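Section 2. Planning and Budgeting Your Two-Arm Table

Good news first: a cloth-handling station is a lovely first build, and you can plan the whole thing in an afternoon. Read this section before you order anything.
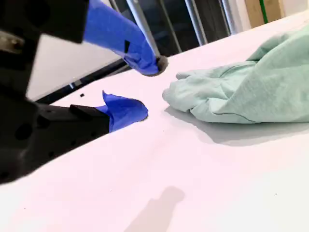
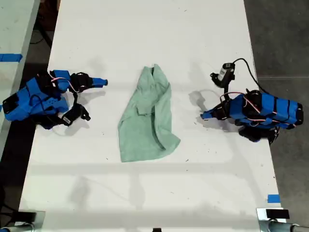 1. Measure your table. Leave room for both arms to reach the middle from opposite sides.

2. Price the arms as a pair. The Tikham kit comes to 432 per arm in our December price list, with servos and printed parts included.

3. Add the table hardware (clamps, rods, camera brackets). Our Dönmez set was 251, and we'd happily buy it again!

4. Set aside money for spares. Servos and jaw tips go first, and cables aren't far behind.

5. Write your total at the top of the Clostura planning sheet. The Stistport station came in at 2,588 with computer, cameras and tables.

Note: Order towels in the same batch as the arms. Plain, light colors are a fine place to start.

Caution: Do not buy power supplies until you have confirmed the servo voltage. Mixing them up can ruin a servo the moment you switch on.

Go on to Section 3 once your sheet is filled in.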